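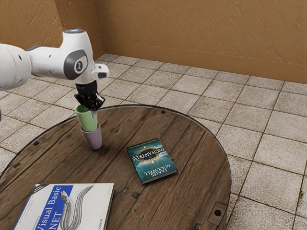 Tident (robot arm project)

Tident is a shared-workshop robotics project built around a white and gray arm, a black segmented gripper and a simulated copy of both. It was put together by members of Skarkus, a community workshop in Rikbridge, and is best known locally for its cup-stacking task, in which one tapered cup is picked up by the rim and set into another. The project covers the physical bench, the virtual room used for rehearsal, and the small library of motions that is passed between the two.

Background

Skarkus had owned benches, a lathe and a laser cutter for years before anyone brought in an arm. The first attempt at automation there was a belt-driven plotter called Cadwaladr, which drew on sheets up to 47 inches long and was later taken apart for its motors and power supply. Two of those motors drive the turntable now used on the Tident bench.

Work on the arm began in November, in the colder half of the shop, and most of the early evenings went into the mount. The first plate flexed whenever the arm reached out sideways. A thicker plate bolted through the bench top cured it, and the pattern for that plate is still the most copied drawing in the project folder!

Simulated room

Much of the programming is done in a rendered room with a tiled floor, orange-tan walls and a round table of dark brown planks. The arm reaches in over the table at a low angle, so the forearm runs nearly level and the gripper hangs straight down from the wrist. Builders can try a risky motion there, watch it go wrong, fix one number and run it again within seconds — a real pleasure after waiting for a bench slot.

Books are used as clutter. The standard layout has a paperback of James Maxwell's Enchantress near the middle of the table and a larger Visual Basic .NET volume toward the near edge. Neither has to be moved during stacking, but a path that clips either one is marked as a failed run.

Cup stacking

The task uses a pale green cup and a lavender one, both wider at the top than at the bottom. The lavender cup stands upright on the wood. The green cup is held by its rim, with the gripper's fingers wrapped over the edge and partly inside, and its narrow end goes into the mouth of the lower cup.

Tilt is the interesting part. A cup gripped on one side of the rim tends to lean, and a leaning cup can still nest if its lower end enters first and the wrist levels out on the way down. The project's stacking routine is written around this: approach, enter, level, release. Early versions tried to level the cup in midair and lost time hunting for a perfect angle.

A full practice set is 2000 simulated runs, with the starting positions of the cups shuffled each time. A set is normally left going overnight.

Bench version

The physical bench follows the same motions at reduced speed. New routines are first run with no cups at all, then with the lower cup only, and then with both. The shop's checklist for the bench has 21 entries, most of them dealing with cables, clamps and the stop button.

Gripper fingers are the part that wears fastest. Members keep spare joints in a labeled drawer and swap them in pairs, which keeps the two sides closing evenly.

See also

Cadwaladr (plotter)
Skarkus bench arm mount
Rim grasp

This page was last edited on Thursday, October 16, 2025.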